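Open Day at the Jirnier Workshop: Household Tasks and Robot Learning

The Jirnier Workshop opened its doors to the public on Sunday, January 19, 2020. Visitors were invited to see how everyday manual work is recorded and studied before it is passed on to the Siltard arm, the two-handed system now in its second year of development.
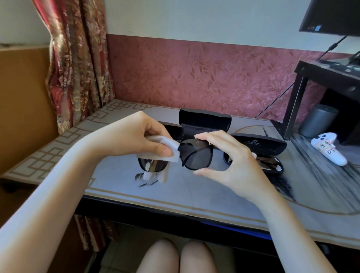
Cleaning a pair of sunglasses at the desk. One hand steadies the glasses while the other holds the cloth against a lens.

Lurdes Pacheco remarked during the morning session that she had expected the lifting of heavy objects to be the difficult part, and that she had not considered how much a person does with the fingertips when wiping something small. She asked whether the arm would be able to feel how hard it was pressing. The staff replied that force sensing in the fingers is part of the present work, and that the results will be shown at the October session.

Tasks of this kind are chosen with care. Eyewear is light, has thin parts that bend, and carries surfaces that are easily scratched. Both hands have to work together: if the hand holding the glasses gives way, the cloth slips, and if it grips too firmly, the hinges suffer. The workshop keeps a list of such tasks under the name Gastidau, and each one is performed by several people so that differences in habit can be compared.

The program for the day was as follows.

Morning: welcome and introduction in the Magalhães Room, followed by desk tasks.
Afternoon: demonstration of the Siltard arm, with questions from the floor.
Closing: short talk by Conceição Arruda on safety in shared work areas.

Each demonstration was limited to eight visitors at a time in order to keep the walkways clear. Groups changed over every half hour - a little longer in the afternoon, when there were many questions about cost and maintenance.

The workshop thanks all those who attended and the staff who gave up their Sunday to receive them. Schools wishing to arrange a group visit should write to the visits office at least six weeks in advance, stating the age of the students and any access needs. Visits are free of charge.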